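We use cookies to remember your settings and to see which pages are read. Accept all | Manage choices

Press release
Fri 24 July

Vanonent opens Firkdale lending office under Chelsea Bunting

Vanonent, the commercial property lender, has opened an office in Firkdale and appointed Chelsea Bunting to run it. The office will arrange loans on industrial estates, trade counters and small warehouses across the town and the surrounding districts.

Ms Bunting joins from Lilley, where she led the team lending on light industrial property. She started there as a credit analyst and later moved into origination, working mainly with family-owned landlords and owner-occupiers. In her new post she will be the main contact for borrowers from first enquiry to drawdown, and will stay on the account once the loan is in place.

She reports to Ngozi Iyamu, head of property lending at Vanonent.

"Firkdale has a lot of well-kept industrial buildings and not many lenders who will come out and look at them," said Ms Iyamu. "Chelsea knows the town, she knows the landlords and she reads a lease properly. We wanted the office open before the autumn round of refinancing and she has got us there."

The Firkdale office will offer loans for terms of between two and 10 years. Borrowers can choose a fixed or variable rate, and interest-only periods will be considered where a building is being refitted or part of it is between tenants. Vanonent will lend on single units as well as whole estates, including units that a business owns and works from itself.

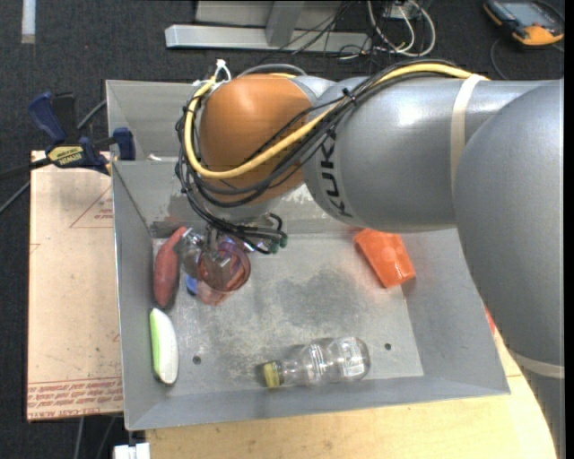 First loan agreed

The first loan arranged from Firkdale has been agreed with Sowa, a landlord with 50 units on two estates east of the town centre. It replaces two older loans from separate lenders that were due to end in October. The new loan covers both estates under one agreement, with a single set of reporting dates.

Part of the money has been set aside for roof repairs and new loading doors on the older of the two estates. It will be released in stages as each block is signed off by the surveyor. Rents from both estates will be paid into one account, and Sowa will send Vanonent a rent schedule every quarter.

Ms Bunting said: "Sowa had two lenders asking for the same figures in different formats at different times of year. Putting it all in one place was most of the job. The repairs were already priced, so we could build them in from the start."

Terms of the Sowa loan have not been disclosed.

How applications will be handled

Applications made through the Firkdale office will be read by Ms Bunting first and then passed to the credit team at head office. Borrowers will be asked for a current rent schedule, copies of leases, two years of accounts and details of any work planned on the building. Owner-occupiers will be asked for trading accounts in place of a rent schedule.

Valuations will be carried out by a surveyor from Vanonent's existing panel. Brokers already registered with Vanonent do not need to register again to send cases to Firkdale. Existing borrowers in the area will be moved over to the new office when their next annual review falls due, and their loan terms will not change as a result.

About Vanonent

Vanonent lends on commercial and industrial property to landlords and trading businesses. It has more than 1000 loans in place and deals with borrowers directly and through brokers.

Enquiries about this release should be sent to the Vanonent press desk. Borrowers and brokers should contact the Firkdale office.

Shares: 10
Comments: 2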